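About Farix

Farix publishes reference material on the precolonial and early colonial history of southern and eastern Africa. Our readers are mostly schoolteachers, museum staff, and people working on family or clan histories. The site holds rulers' biographies, succession tables, glossaries, and notes on sources. We do not publish opinion pieces, and we do not sell advertising inside articles.

What we publish

Each ruler's entry follows a fixed layout: name and praise names, parentage, dates of rule, neighboring rulers, principal sources, and open questions. Dates that rest on a single oral account are marked with an "O". Dates taken from a traveler's journal or a mission register are marked with a "J". Where two accounts disagree, both are printed and the entry says which one the succession table uses.

Spelling follows current usage in the language concerned. Older spellings from English, Portuguese, and German writing are kept in a separate index, so that a reader who has met a name in an old book can still find the right page. The index does not rank the spellings.

Longer articles cover subjects that do not fit under one ruler, such as cattle tribute, age regiments, the ivory trade, and the rules of regency when an heir was a child. These articles run to a maximum of 70 notes. Anything longer is split.

How an entry is checked

A draft is read by 2 reviewers who have not worked on it. The first checks every citation against the source itself, or against a scan of it. The second reads for claims that have no citation. A draft that fails either reading goes back to its author with a marked copy, and the process starts again from the first step.

Corrections from readers go through the same process. If a correction is accepted, the old wording stays available in the page history -- we do not remove it. The correction log is updated each May. 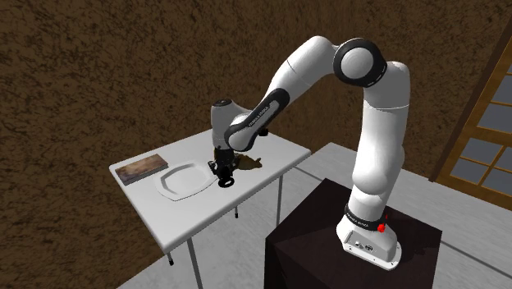

White robotic arm on a dark pedestal, beside a white table. Computer rendering.

Projects

Farix runs 3 projects at present.

Clesov is the succession database. It stores each claim to a throne as a separate record, including claims that failed, and links it to the account that reports it. Regents are recorded under their own names, with the heir listed in a second field.

Osagie is the oral history index. It lists recordings and transcripts by place, language, and subject. Most of the recordings are held elsewhere, and the index gives the shelf number and the terms of access. We cannot supply copies of material we do not hold.

Urkero is the classroom series. It has 17 units, each made up of a short reading, a map, and a set of source extracts with the original spelling kept. Units may be printed and copied for teaching without asking us. Changed versions should say that they have been changed.

Funding and use

Farix is paid for by library subscriptions to Clesov and by printed sales of Urkero. Ruler entries and the spelling index are free to read. Subscribers have no say in the content of entries.

Short quotations need only the entry title and the revision number, printed at the foot of each page. For maps and tables, write to the permissions desk first and state the page, the print run, and the language of the edition.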